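Second arm or better grippers? Budget due end of the month

Posted in Buying and Budgets, November 13, 2022

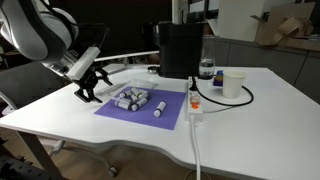
pennyfarthing62
So we've got 3 weeks to put in our equipment list and I keep changing my mind. We run one arm at the moment, on a table in a shared room, and it's doing small pick and place work: white cylinders off a mat, into a shallow clear tray. I've been told there's money for one proper purchase next year, plus bits and bobs. The sensible thing looks like a second arm (I've a quote from Rurnen and it's not as scary as I feared), but part of me thinks we'd get more out of new fingers and a decent bench. Has anyone here had to choose?

mossbank
Fingers. Every time. We bought a second arm in our first year and it sat under a dust sheet till the spring, as we only had enough people to look after one. The quote never includes the person!

tallowdip
Disagree with mossbank, sorry. If the arm you've got goes off for repair you've got nothing at all, and you'll be sat there paying people to drink coffee. We lost most of October that way. A second arm is your spare as well as your extra pair of hands.

pennyfarthing62
Well, we've already got the coffee machine, it lives on the same table, so we're halfway there :) But yes, the repair thing does worry me. How long was the wait?

tallowdip
34 days, door to door. And we still had to pay the carriage.

gannet_rock
Can I ask what the cylinders are? Round things on their sides are a pain with flat fingers, and if they're piled on top of each other it's worse. We put soft pads on ours from Cindelwood (a pack of 50, very cheap) and I'd try that before spending anything serious. You may find your "new grippers" line shrinks to nothing.

pennyfarthing62
Test pieces, different lengths, some with a darker cap on one end. The ones lying by themselves are fine. It's the heap in the middle that gets us, the fingers come down and two of them want the same gap. I hadn't thought of pads, thank you, I'll order some out of petty cash and not even put it on the list.

mossbank
Pads are a good shout. I'd still put a line in for power though. Is that one white strip feeding everything on the table? With the cable looped round a paper cup? Get a proper rail fixed underneath with the leads tidied away. Ours came in under the "furniture" heading, which has a separate pot, so do check.

pennyfarthing62
Ooh, I didn't know we might have a furniture pot. Will ask. And yes, the leads have been on my list since we moved in, along with moving the drinks to another table.

wet_wellies
Has anyone used Femuvow for leasing? We looked at it for a second arm so we could hand it back if the work dried up. I liked the idea but the insurance was on top and I never got a straight answer about what counts as damage.

tallowdip
Leased from them for a year. Fine, a bit slow on the phone. Read the bit about moving the arm between rooms before you sign, you have to tell them each time.

mossbank
I wouldn't lease. You pay for it and then you haven't got it.

tallowdip
You had one and it was under a dust sheet, mossbank!

mossbank
Fair.

pennyfarthing62
Right, my plan for now is pads first, then power and table under furniture if they'll let me, and I'll ask Rurnen and Femuvow both for a price on the second arm with repairs included. If the pads sort the heap out I'll go for the arm. Will post the numbers when I've got them.

gannet_rock
Please do, we've got the same form to fill in and I haven't opened it yet.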